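Home Stories Archive Contact

Manon Ouellet logged the ice at 15 inches and drilled her second hole 3 feet off the Stendum channel marker. The sonar showed bottom at 31 feet, soft, with a band of marks holding just above it. She tied on a quarter-ounce jig – silver, single hook – and let it fall on a slack line. 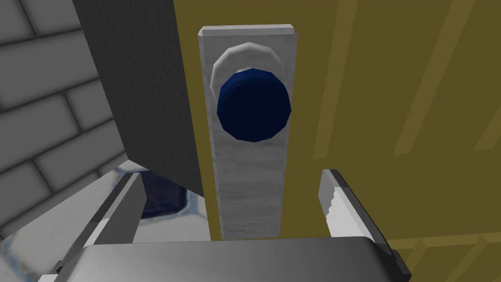 The first walleye took on the lift at 4:40. It weighed less than the Turkadetti derby minimum, so she measured it, wrote the length in the book and slid it back down the hole.

Huang called over from the next shelter. He wanted her depth.

"Twenty-eight," she said.

He reeled up two turns. She heard the drag click, then the auger start again, farther out. Her rod tip dipped a quarter inch and stayed down.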